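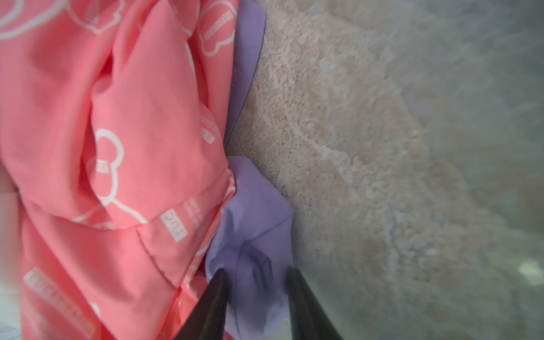 Pink print and the lavender piece, gripper going in.

To the list,

Catching up on the thread after a long shift, so forgive the typing. Quoting the bit I wanted to answer:

> We're getting two sorting arms in July and management keeps saying
> no jobs will change. Has anyone on here worked next to them for a
> while? What did your day look like before and after? I fold and sort
> at a place a bit smaller than Tarside and I'd like to hear it from
> somebody who isn't selling them.

I've been on the sorting side at Tarside for 8 years and we've had the Urkivon arms for 3 of them, so I guess I qualify! My day is pretty different now. I used to stand at the pile and pull pieces apart all morning, and by lunch my wrists were done. Now the arm does the pulling and I do the deciding: what's stained, what's missing a button, what goes to mending and what goes to rags. My wrists are a lot happier. My eyes, not so much – you're looking at a screen way more than you'd think, and I ended up getting glasses for it.

What the arms are bad at is anything slippery or anything tangled up with something else. Thin shiny jackets are the worst, they slide around and take the next piece along for the ride. We write those up on the exception sheet, and last month the sheet had 2,678 lines on it, every one of them handled by a person. So when your management says no jobs will change, ask them who's doing the exceptions and whether that time is in the plan. It wasn't in ours for the whole first year and we were all staying late.

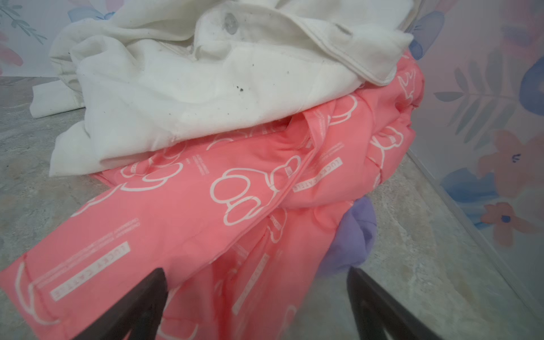 The other thing is marks and specks on white stuff. A machine can pick up a white shirt just fine and still have no opinion on whether you could sell it. I can usually tell from the placket and the hem if it's worth a wash or if it's had it, and that's the part of the job I like better now than I used to (I never thought I'd say that about shirts).

Pay is where I'd push hard. We went from sorter to "cell attendant" on paper and it took ages to get the rate moved up to match. The folks over at Danko got theirs in writing before the arms came through the door, and they got paid training hours too. Do it that way. Ask for the 100 hours they got, you'll use all of them.

Happy to send you our old exception sheet if you want something to show your people. Just reply off list.

Tarside, second shift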